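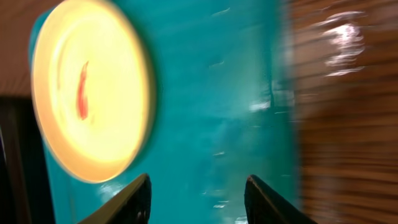 Según Murakami, la escuela de Lallden no la iba a cerrar el consejo, la iban a cerrar los padres el día que dejaran de ir a las reuniones. Lo dijo en el pasillo, con el abrigo puesto, y entró a sentarse en la última fila.

Quedaban 167 alumnos. El plan del distrito era mandarlos a Prenska en autobús, a partir de septiembre, y alquilar el edificio. Para forzar una consulta hacían falta 2000 firmas y el plazo terminaba a las seis de la tarde.
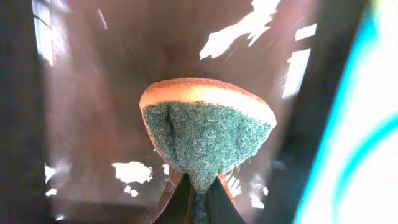
Esponja de cocina, amarilla y verde.

La directora leyó el orden del día. El primer punto era la caldera. El segundo, el contrato de los autobuses con Minoteck. Las firmas estaban en el último, después de ruegos y preguntas.

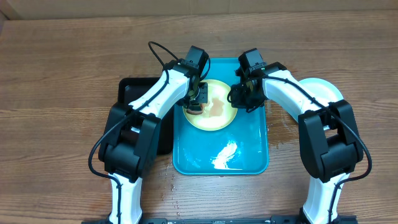 LAS FIRMAS DE LALLDEN
Texto: Eilidh Cairns
Relato

Yo llevaba las hojas en una carpeta azul. Las había contado en casa dos veces y las dos veces me habían faltado 39. A las cuatro y media pedí la palabra, pero el presidente seguía con la caldera.

Salí sin hacer ruido. En la parada pregunté a las madres que esperaban, luego al conductor, luego en la farmacia. Un hombre leyó la petición entera, me devolvió el bolígrafo y dijo que él había estudiado en Prenska y que no le había ido mal. No firmó. Su mujer sí.

Cuando volví eran las seis menos diez. Murakami estaba en la puerta.
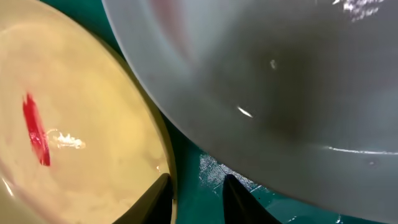
—¿Cuántas te faltan?

—Dos. La tuya y la mía.

Apoyó la hoja en la pared y firmó despacio, con los dos apellidos. Después me pasó el bolígrafo. Dentro habían empezado con los autobuses.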